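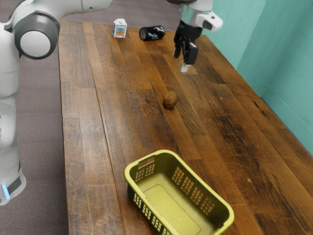
Fig. 5. White robot arm and gripper over a long wooden tabletop.

5. First cleaning and filling of the dispense line

This section is for the Pullside cider dispenser, models with one and two taps. Please read it to the end before you connect the first keg. The mounting of the tower and the cooler is explained in section 4.

You need:
the cleaning bottle with the grey cap
one sachet of Irkano line cleaner (article 271, in the accessory bag)
a bucket
clean cold drinking water
rubber gloves and eye protection

CAUTION: Line cleaner burns the skin and the eyes. Never mix it with another cleaning product. Never leave the dispenser alone while there is cleaner in the line, and hang the red tag on the tap so that nobody pours a drink from it.

5.1 Rinsing

1. Make sure that the cooler is switched off and the gas valve is closed.
2. Fill the cleaning bottle with water up to the upper mark.
3. Put the keg coupler on the bottle. Turn it to the right until it stops, then press down the handle.
4. Open the gas valve slowly. If you hear gas escaping at the coupler, close the valve, release the pressure and check that the black seal is lying flat.
5. Put the bucket under the tap and open the tap. Let the water run until the bottle is empty.

Note: In the first water there may be a little white dust from the production of the tube. It is harmless, but do not drink this water.

5.2 Cleaning

1. Close the gas valve and pull the ring on the coupler to release the pressure. Only after this you may take off the coupler.
2. Fill the bottle again with cold water and add the whole sachet. Close the bottle and turn it over a few times.
3. Connect the bottle as before and open the tap until the liquid in the bucket is violet.
4. Close the tap and wait 30 minutes. The cleaner must not stay in the line overnight.
5. Let the rest of the cleaner run out.
6. Rinse with two full bottles of water. The water from the tap must be clear and must not feel slippery between gloved fingers. If you are not sure, rinse once more.

On the model with two taps, carry out all steps for the left tap and then for the right tap.

5.3 Connecting the cider

1. Let the keg stand for one day in the cool room. A keg which was just delivered will give mostly foam.
2. Switch on the cooler and wait until the display stops blinking.
3. Set the gas pressure which is written on the keg label. For still cider use the Dreltley hand pump (section 7) and leave the gas valve closed.
4. Connect the coupler, open the tap fully and throw away the first glass.

Do not open the tap halfway. This makes more foam, also with a well cooled keg.

5.4 Messages on the display

E 91: The cooler has too little water. Fill it up to the line inside the tank.
E 102: The temperature sensor is not connected. Switch off the cooler, pull out the mains plug and check the small white connector behind the cover.

If the message comes back, please contact Vashisht customer service and have the serial number ready. It is on the rear side of the cooler, under the handle.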